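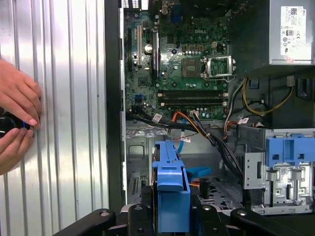
The Green City

Despina Oprea had never seen the inside of a computer before, and she was so delighted with it that she forgot to pick up the screwdriver.

"It's a town!" she said. "Look, that's the square, and those little silver things are the houses, and the round one's a pond."

"The round one's the battery," said Sunil Marikar. "It keeps the clock going when the power's off."

"A pond that keeps the clock going. Even better."

They were in the back of the old chemist's in Prorbridge, where Sunil mended things through the winter with the heater on and the radio turned low. The Dell had belonged to her aunt Hortensia, who had written 369 recipes on it and never printed a single one, and Despina wanted them all by January. She wanted the quince paste most of all. She could still taste it, on toast, with the butter going soft underneath!

"Where's the thinking part?" she asked.

Sunil tapped the air over the metal bracket, where the lever was and nothing else. "Goes there. And the memory goes in those two black slots underneath."

"So it can't think and it can't remember."

"Not at the moment, no."

"Poor thing. And the recipes?"

"Not on the board at all. They're on the drive, down where the cables go." He put a grey box the size of a paperback into her hands. He'd taken it out that morning and plugged it into his own machine before he'd even had his tea. "Have a look on my screen."

She did look, and there they all were, with her aunt's wonderful names for them. Soup for Arguments. Cake, Flat, Still Good. Esperanza's Beans (Better Than Esperanza's). Despina laughed so much she had to sit down on a box of Rondaver kettles, and then she read five of them out loud, in the voice, with the hands.

"Quince," said Sunil, who was getting hungry. "Find the quince."

It was under P, for Paste. Three kilos of fruit, it said, and a lemon, and somebody patient to stir.

"Are you patient?" asked Despina.

"I mend computers," said Sunil, and went to find his coat.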